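Pale patch on wooden table top, is it the finish or just the light?

Posted by Smaranda Mihăilă, June 11, 2022
279 views

Hi all, hoping somebody can settle this before I get the sandpaper out. We bought a second-hand table in May from the Rillport market (32 pounds, I was thrilled!) and it's lovely, pale wood with a wavy grain running along it. I gave the top a wipe with soapy water and then, a week later, a coat of oil from the back of the cupboard, no label left on the tin. Now when I sit at my end in the morning there's a big whitish area towards the far side where the grain more or less disappears. Nearer to me the colour is a bit deeper and the lines are easy to see. 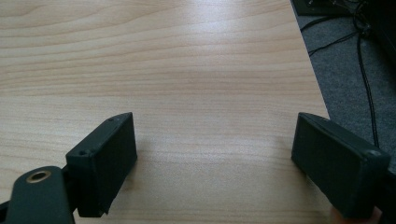
The table top, with the pale area towards the far side.

My partner says it's only the window and I'm fussing. My mother says I've ruined it — she says that about most things. Do I need to strip the whole top, or can I leave it be? It feels smooth all over, no stickiness, if that helps.

Orvokki Pesonen
Posts: 459

I'm with your partner, it looks like glare to me. The edges of the patch are very soft, and you can still pick out some of the grain at the sides of it. Easy enough to check: walk round and sit at the other end. If the patch moves, it's light. If it stays put on the same bit of wood, it's something in the finish. You could also draw the curtains and shine a torch low across the top from a few directions, which shows up any cloudy finish far better than daylight does.

If it does turn out to be the finish, please don't start with sandpaper! Rub a small area with a soft dry cloth first, with the grain, and see if it evens out. I had a cloudy patch on my own kitchen table after going too heavy with the oil and it came up fine with a good long buffing. Took me most of an evening and a whole radio play, mind you. And I'd stop using the mystery tin.

Genji Yoshida
Posts: 32

mayonnaise. leave it on overnight, wipe off in the morning. worked on my nan's sideboard

Jadwiga Wieczorek
Posts: 1,381

Do what Orvokki says about changing seats, and skip the mayonnaise until you know there's a mark to treat. That trick is for white rings from hot cups, and even then I'd try it somewhere out of sight first.

One thing to add: put a sheet of card up between the window and the table and look again. I did this with my desk after a fortnight of worrying, and the "stain" went the moment the card was up. Very glad I hadn't told anyone. If you want less shine in future, a matt hard wax over a clean, dry top will calm it down a fair bit, but do a test square on the underside and give it a day or two.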